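The Apprentice Has No Opinions
At Trindade, teaching a robot to pick things up is a full-time job, and the student never says thank you

By Sebastião Brito

At ten past nine on a Friday in February, Ottó Major sits down on a swivel chair with one bad wheel, puts his right hand on a joystick the size of a pepper mill, and spends four minutes failing to pick up a bottle.

He is good at this. I should say so early, because it doesn't look like it. He has been teaching robot arms for six years, first at a packing plant, where he did it by grabbing the thing by the wrist and dragging it through the motions, and now at Trindade, a small company above a tile showroom, where he mostly does it from a desk. Behind him a kettle is boiling. Nobody has told the kettle this is the future.

"You want to go straight down," he says, going down at an angle. "It's round. Everything round hates you."

The idea is simple enough to explain at a dinner party, and Major has stopped explaining it at dinner parties. You steer the arm through a job. The computer records where the arm went, what the gripper did and what the camera saw while it happened. Do that enough times and the software starts to guess what you would have done next. Each run is called a demonstration, or a demo, or, late in the day, something else. The current project, which goes by the name Sultness for reasons that left the company along with the person who named it, had 1174 of them when I arrived. Of those, 599 were considered fit to learn from.

I asked about the others.

"Sneezing," said Major. "Phone calls. Me being clever."

Being clever is a real problem. A person who is bored will start to improvise, hooking an object by its edge or nudging it up against a wall to get a better hold, and the software will solemnly take notes. One former operator had a habit of pausing over every object before committing to it, a kind of courtesy. The model trained on his work paused as well. It paused over everything, including places where there was nothing to pick up. They let it run for an afternoon out of respect and then threw out his data.

There are two schools of thought on how to do the teaching, and they get along about as well as you'd expect. The older one holds the arm. You put it in a mode where the motors go soft, take hold near the gripper, and walk it through the job like a parent with a child on skates. You feel the weight and you feel the contact. You also get a sore shoulder, and your own sleeve turns up in a lot of the camera footage. The newer school prefers the joystick, or a pair of handles, or a headset that leaves a red ring around your eyes until lunch. You feel nothing at all, and you learn to judge pressure by looking at how much a thing bends.

Major belongs to the second school by employment and the first by temperament. When a grasp goes badly he still half rises from the chair with his arm out.

Trindade bought its control software from a firm called Fedley, whose manual runs to 66 pages and devotes one paragraph to what the operator should do. It says to move "naturally." I watched Major try to move naturally for most of a morning. He leaned left when he wanted the arm to go left. He held his breath on the way down. Twice he said "excuse me" to a piece of cloth.

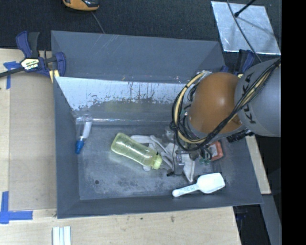
Cloth, he says, is where careers end. A hard object is either in the gripper or it isn't. Fabric will come along for part of the trip and then change its mind, usually with something else on top of it. Clear plastic is nearly as bad, because the camera sees a few bright streaks and has to take the rest on faith. The customer, a parts distributor in Claltden, handles neither cloth nor bottles. Major's boss likes a mixed bin anyway, on the theory that an arm raised in disorder will find a warehouse restful.

Whether that works with arms any better than it does with people is an open question. The latest model gets through a bin in around eleven minutes. Major can do it in five, and his nephew, who came in over a school break and was handed the joystick to keep him quiet, did it in four. His runs were kept.

I had a turn after lunch. The joystick is lighter than it looks and the arm is much farther away than it is. I went for the scoop, which seemed like a beginner's object, missed it, backed up, missed it from the other side, and closed the gripper firmly on air. Major watched the whole thing with his hands in his lap.

"Do you want me to save that?" he asked.

I said I'd rather he didn't. He pressed a key, rolled the chair back to the desk, bad wheel and all, and went down for the bottle again.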